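Handheld gripper cable keeps pulling the left jaw off line. How do you route yours? 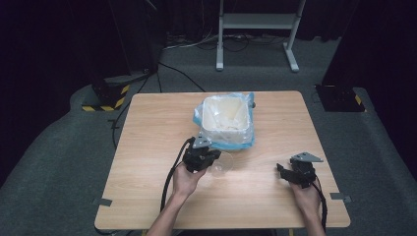 Josué Peixoto
Posted Feb 23, 2025 in Irnumstead Help, Teaching Rigs

I look after a teaching station with a pair of handheld grippers, the kind you hold one in each fist while you work through a task so the arms can learn it later. The task at the moment is clearing a table, and it's about as thrilling as clearing a table. My trouble is on the left side only. The cable drops off the top of the gripper and hangs over the front of the table, and when I lift something and carry it toward the bin, the weight of the cable turns my wrist. With a glass in the jaws, like the clear one there, a few degrees of roll is plenty to make me nervous. The right one has the same kind of cable going down past the corner, and it gives me no grief at all.

What I've tried so far:

Taping the cable to my forearm. Works beautifully and removes hair.

A longer cable. Now there is more cable to be heavy.

Retightening the screws under the triangular plate. They were loose, I'll admit, and the jaw position got steadier in the recordings, but the wrist roll is the same. Out of the last 70 takes I threw away 17 for tilt, all left hand.

I'm right-handed, which my supervisor considers a complete diagnosis. Is there a normal way to hang these cables, or does everybody just develop one large forearm?

Hapeta
Your supervisor may have a point but don't tell them.

The cable wants to leave the gripper toward your elbow and have slack before it goes anywhere else. If it drops straight down from the plate, every inch you lift adds another inch of hanging cable, and all of it pulls from a spot well above your grip. That is a small crowbar and you are holding the wrong end.

What we do on ours at Nedimach:

1. Clip the cable to the back of the gripper body, below the plate, so the pull starts closer to your hand. A plain stick-on cable clip is fine. Put it where you can't squeeze it by accident.

2. Leave a loop between that clip and the next one. Big enough that you can turn your wrist all the way both ways without the loop going tight. Check it with the gripper in your hand, standing where you really stand. I have watched people set this up very neatly with the gripper lying on a bench.

3. Put the second clip on a soft elbow band, outside of your sleeve if you have one. This is your forearm tape idea with the hair left in.

4. From the elbow, let it run behind you and down to the floor, so it never crosses the front of the table. A table edge is a great place for a cable to snag in the middle of an otherwise perfect take.

Then redo your zero pose. If the plate screws were loose, the tracking was probably set up against a plate that has since moved, and you may be fighting some tilt that only exists in the numbers. Set the gripper down in its reference position, log it, pick it up, put it back, log it again. If the two don't agree, go back to the screws before you touch a single clip. A drop of medium threadlocker on each, and let it cure overnight before you judge anything.

Also, please practice with a plastic cup. I say this as someone who owned 8 matching glasses in July and now drinks out of a mug.

Amlow
had this exact thing. swap left and right cables and see if the problem moves. mine was one stiff cable from being coiled too tight in a drawer. bought a new one, done

Josué Peixoto
Swapped them as Amlow said and the problem moved about halfway, which I hadn't known was an option. The left cable is noticeably stiffer near the plug, and the right hand got slightly worse when it inherited it. So a new cable is ordered.

Did the reference check too, and the two logs disagreed. One of the screws had backed out again since I last tightened it, so that's on me for believing in friction. Threadlocker is on and curing. Clips and elbow band go on tomorrow, and I'll run another batch before I report any tilt numbers.

Hapeta
Mark the screw heads with a paint pen across to the plate while you're in there. Next time one turns you can see it before it costs you an afternoon. And coil the new cable loosely, or you'll be back here with Amlow's drawer problem.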